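Recording demonstrations for a tabletop arm: a working routine

Reading time: 9 minutes

This guide covers the part of the job between having an arm that moves when you tell it to and having a folder of recordings worth training on. It assumes one arm with a two-way gripper, one fixed camera looking at the table, and some way for a person to drive the arm by hand. We use a leader arm for that. A 3D mouse or a game controller will do, but the recordings will be slower and you should expect to throw more of them away.

The examples come from our tidy-up set, which we call Clanlow. It has 781 recordings in it at present. Each one is a single short task on a table with household things and toys.

Before you start

Write the tasks down first, in full sentences, as you would say them to another person. "Put the banana in the container" is a task. "Banana" is a label, and three weeks later you will not know whether it meant pick up, put away or push. Keep the list in the same place as the recordings. We keep ours in a plain text file called tasks.txt with one sentence per line and never reorder it, as the line number goes into each recording.

Decide what counts as the end. For a put-in-the-container task, ours reads: object inside, fingers open, gripper clear of the rim, arm stopped. If two people drive the arm and one of them always backs off to the rest pose while the other stops over the container, the model will learn a mixture of the two and hover.

Fix the camera. Bolt it or clamp it, then mark the position of the clamp with tape. Take a reference still at the beginning of every session and compare it with the first one you ever took. Flick between the two on screen. If the table edge jumps, put the camera back before recording anything. Malou Lund lost most of a March afternoon to a clamp that had slipped by the width of a finger, and the only sign of it was that the replay looked slightly wrong.

Lock exposure, focus and white balance. Automatic settings change when the arm comes into view, and the change gives away where the arm is going to be in a way that won't hold up later. Use soft, even light and close the blinds.

Choosing the objects

Start with fewer objects than you want. Five to eight on the table at once is plenty for a first set. They should differ in size, shape and how they need to be held.

A small cube is easy to grip and easy to see, so it is good for testing the whole chain. A curved object such as a toy banana can be taken across the middle from several directions, and you will have to choose which of them you teach. A figurine has legs and a head and will fall over if it is put down badly. A plate is a good place to put things but a poor thing to pick up, and we leave picking up plates out of the first set.

Include at least one open container and one thing with a drawer. Drawers need a pulling motion that nothing else on the table needs, and it is better to find out early whether your gripper can hold the handle. If the unit slides when pulled, put rubber feet or a strip of non-slip mat under it. Do not hold it with your hand while recording.

Avoid mirror-finish metal and clear glass at this stage. 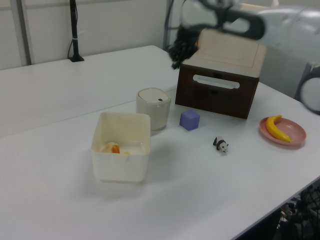

Laying out the table

The layout must change between recordings. This is the point most often skipped, since it is dull and doubles the time a session takes. If the cube always starts in the same place, the arm will learn to go to that place.

We work in blocks. At the start of a block, move everything, including the large things. Then record one demonstration for each task that the layout allows, moving only the small objects in between. After the block, move everything again. To stop people falling back on favourite spots, we have a script that prints rough positions ("cube: back left; plate: near right"). It does not need to be more exact than that. Jörg Fröhlich used dice before we had the script and the results were just as good.

A few rules for the layout:

Keep every object that will be picked up inside the reach of the arm with some to spare. Reach gets awkward well before it runs out.

Leave room for the fingers on both sides of anything that has to be gripped. Once the set is going well, break this rule on purpose in a small share of the recordings.

Let big objects partly hide small ones from the camera now and then. Real tables look like that. The object named in the task should still be visible at the start, though, or the model is being asked to guess.

Put things inside the container before some recordings begin. If it is always empty at the start, a model may do badly the first time it has to put a second object in.

Leave in objects that have nothing to do with the task. They teach the arm to pay attention to the sentence.

Recording

1. Bring the arm to the rest pose. Ours is high and off to one side, so that the camera gets a good look at the table.

2. Read the task aloud. It sounds silly, but it cuts down the number of recordings where the driver did the previous task again.

3. Start recording, then wait for one full second before moving.

4. Drive at a steady speed. Slow is fine, but stopping is not. A driver who pauses over the object to think puts a pause into the data, and a trained arm that reaches the same spot can stay there for good. If you need to think, do it before step 3.

5. Come down on the object from above where you can. Close the fingers fully, wait a moment, then lift.

6. Carry at a safe height. Ours is about a hand above the tallest thing on the table.

7. Lower before letting go. Dropping from a height works with a block and fails with almost anything that can roll.

8. Open, move clear, stop. Wait one second and end the recording.

9. Mark it straight away as keep, discard or unsure. Do not leave this for the end of the day.

A missed grip is not always a reason to discard. If the driver misses, backs off a little and gets it on the second go, keep the recording and mark it as a recovery. These are useful, as the arm will miss too and needs to have seen what to do next. If the driver misses more than once, discard. In Clanlow, 139 of the recordings are marked as recoveries, and we would not want the share to be much higher.

Two people make this far easier than one. One drives, the other resets the table and does the marking. Swap every half hour or so. Drivers get quicker and sloppier without noticing, and the person doing the marking usually sees it first. Swapping also gives you more than one driving style, within the limits set by your written end conditions.

Keep hands and sleeves out of view from the start of a recording to the end of it. The person resetting should step back behind the same line every time.

Checking the day's work

Before packing up, replay the recordings at four times speed. You are looking for a short list of faults: the sentence does not match what the arm does; the recording begins after the arm has already moved; the picture freezes or skips; the gripper value stays flat through a grip.

The last two are easier to find with a script than by eye. Ours compares the timestamps of the camera with those of the joint readings and complains when the gap is larger than two camera frames. Some blur on the gripper during a fast move is normal and not a fault. If the object being held is blurred for the whole of the carry, the driver is going too fast or the shutter is too slow.

Next, plot the starting positions of each object from above, all on one picture. You should see a spread of dots. If you see a clump, the next session should fill in the bare parts. We do this by clicking on the first still of each recording, which takes a few seconds each.

Copy everything to a second disk and open one file from the copy to make sure that it reads.

How many to record

Train early. Once you have a few dozen recordings of one task, train on those alone and see what the arm does. It will be poor, but the way it fails tells you what to record next. If it reaches short, check the camera. If it goes to the wrong object, you need more layouts with other things nearby. If it grips well but lets go in the wrong place, look at how your drivers finish.

After that, add recordings where it is weak and leave alone what already works. Our cube tasks stopped improving long before the drawer tasks did, and we went on recording cubes out of habit for some time.

Keep a few layouts back for testing and never record demonstrations on them. Photograph each one and print the photographs, so that the table can be set up the same way each time you compare one version with the next.

File names and notes

Use the session, block and take in the name, in that order, with leading zeros. Put everything else in a notes file beside the recording: task line, driver, mark, and anything odd. "Lamp moved" is worth writing down. If you change the fingers, the camera or the table, start a new session number, even if it is the same afternoon.

Related

Setting up a leader arm for the first time
Mounting a fixed camera so that it stays fixed
Drawers, lids and handles: notes from the Elten set
Galanis: a small script for checking timestamps
Writing task sentences that two people read the same way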